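Caderno de oficina — armazém Promar, sala dos fundos
Quarta-feira, começo às 9h15

Assunto: carga em prateleiras de arame e flecha medida. Continuação da entrada anterior, em que ficou por resolver a diferença entre as duas séries de leituras.

Material de ensaio: prateleira de arame avulsa da Skeltum, quatro colunas, altura regulável por mangas plásticas bipartidas. Relógio comparador com base magnética sobre barra de referência independente (não apoiar na própria coluna, erro cometido em julho e que invalidou a primeira série). Carga em sacos de areia pesados um a um na balança da expedição.

Procedimento. Nivelar os pés com a estante descarregada. Zerar o comparador no meio do vão maior, sob o arame longitudinal da frente. Carregar dos cantos para o centro. Esperar 3 minutos antes de cada leitura. Descarregar na ordem inversa e anotar o zero residual.

Série A, carga distribuída até 600 N. Flecha crescente e praticamente linear em todo o percurso. Zero residual abaixo da resolução do instrumento. Nada a assinalar.

Série B, mesma carga concentrada na faixa central. A leitura sobe depressa no início, estabiliza e volta a subir no último saco. Repeti. Mesmo comportamento, com zero residual de 2 divisões. O arame não mostra deformação permanente à régua. Suspeito das mangas: sob carga, o cone da prateleira assenta mais fundo na manga e só parte desse deslocamento é recuperada ao descarregar.

Verificação da hipótese: segundo comparador junto à manga da frente, lado esquerdo. A descida no canto explica quase todo o zero residual. A flecha do arame em si, descontado o assentamento, fica muito próxima do calculado. Fica então entendido que as leituras da tarde de julho somam duas coisas diferentes e não devem ser usadas para comparar modelos.

Cálculo de controle: arame longitudinal tratado como viga biapoiada, sem contribuição dos transversais. Resultado conservador, como esperado. A treliça da borda (o zigue-zague entre os dois arames) aumenta bastante a rigidez e foi considerada só na segunda conta. Folha de cálculo na pasta Jirinov, aba 3.

Mangas. Testadas as originais e as de reposição da Woo. As de reposição entram com mais folga no sulco da coluna e precisam de uma batida com martelo de borracha em cada canto antes de carregar. Sem a batida, o primeiro ciclo dá assentamento desigual e a prateleira fica torta — visível no nível de bolha, sem necessidade de comparador. Com a batida e um ciclo de pré-carga, a diferença entre os dois jogos desaparece dentro do erro de leitura.

Ensaio de ciclos: carregar e descarregar até 2.000 vezes com o atuador pneumático, carga reduzida. Ainda não iniciado. Falta o batente inferior e falta decidir se o curso é medido no atuador ou na prateleira. Inclino-me para a prateleira, já que o braço do atuador tem folga própria.

Fixação à parede: fora do escopo desta série. Registrar apenas que a estante ensaiada estava livre, sem contato com a parede, e que qualquer encosto no fundo altera a leitura do lado traseiro. Para estantes altas e estreitas, o tombamento limita antes da flecha e a fixação precisa de ensaio à parte.

Pendências
— refazer a série B com pré-carga, três repetições
— trocar a ponta do comparador, está gasta
— marcar as mangas com caneta antes da montagem para não misturar os jogos
— pesar de novo os sacos de areia, um deles perdeu costura
— passar a limpo a tabela de julho com a ressalva do assentamento 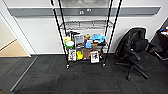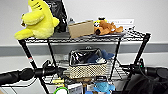 Estantes de arame junto à parede branca com faixa cinza: na primeira foto, a cromada, com a prateleira de cima vazia; na segunda, a preta, com pelúcias e recipientes.

16h40. Comparadores guardados, barra de referência deixada montada. Retomar pela série B.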